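Home | Small Spaces | Bags & Pouches | Ask Us | Contact

Filed under: Tidying, Bedroom bits, FAQ

Sorting Small Things on the Bed: Your Questions

I love a bed sort. Tip out the handbag, the bedside drawer and that one coat pocket, spread it all over the blanket and have a proper look at what you own! Every time I write about it the same questions come in, so I've put my answers on one page.

Why the bed and not the table?

You can see everything at once, nothing rolls off, and you have to finish before you can go to sleep. I also like a busy blanket underneath (cartoons are ideal) – it makes the whole job feel less like a chore.

What should I start with?

The everyday stuff. Hair claws, tissues, little packets of snacks or tea. They're easy to decide on and they get you moving. 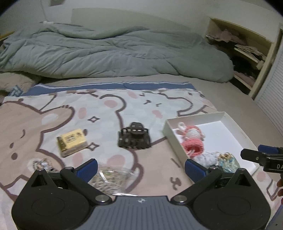 Once those are in their own group, ask where you reach for each one. My hair clips live by the bathroom mirror, tissues go back in the bag, and anything edible goes straight to the kitchen before I sit on it.

Do I need to buy organisers?

Please don't, at least not yet! Shallow open boxes are my favourite thing in the world. No lid means you'll use it, and low walls mean you can see what's inside. I pulled 13 out of the recycling at our Patville flat and I still use most of them.

What about things that are too pretty to put away?

Leave them out! A brocade pouch with a tassel deserves a spot where the light catches it. I keep earrings in mine, and it has its own box so the drawstring doesn't tangle with everything else. 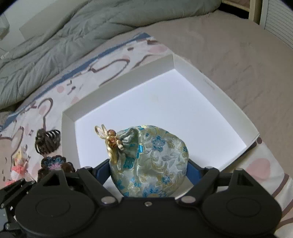
Turquoise flowers, gold leaves and a bow on top.

How do I clean a fabric pouch?

Gently. Brush it with a dry, soft brush and keep water away from metallic thread and trims unless the label says otherwise. Take off the charm first if it unclips.

And soft toys? I'm a grown adult.

So am I, and I'm keeping all of mine. Crocheted ones are tougher than they look, though I wouldn't hang them by the ears. Sit them upright on a shelf and give them a dust in February when you do the winter woollies.

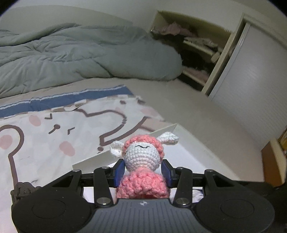
Reading time: 2 min

Can they go in the wardrobe?

Sure, if there's room on a shelf. Choose a cotton bag over plastic, and pop the toy in last so its curly bits don't get squashed flat.

How long does a sort take?

My last one was 29 minutes, with the kettle on twice.

Comments (3)

Jianguo Deng: Tried this on Sunday and found four hair claws in one coat. My daughter is thrilled.

Himari: Do you line your boxes? Mine leave cardboard dust on everything.

Mieczysław Kaczmarczyk: @Himari I use leftover wrapping paper, folded at the corners. Works well and it's a nice colour to open the drawer to.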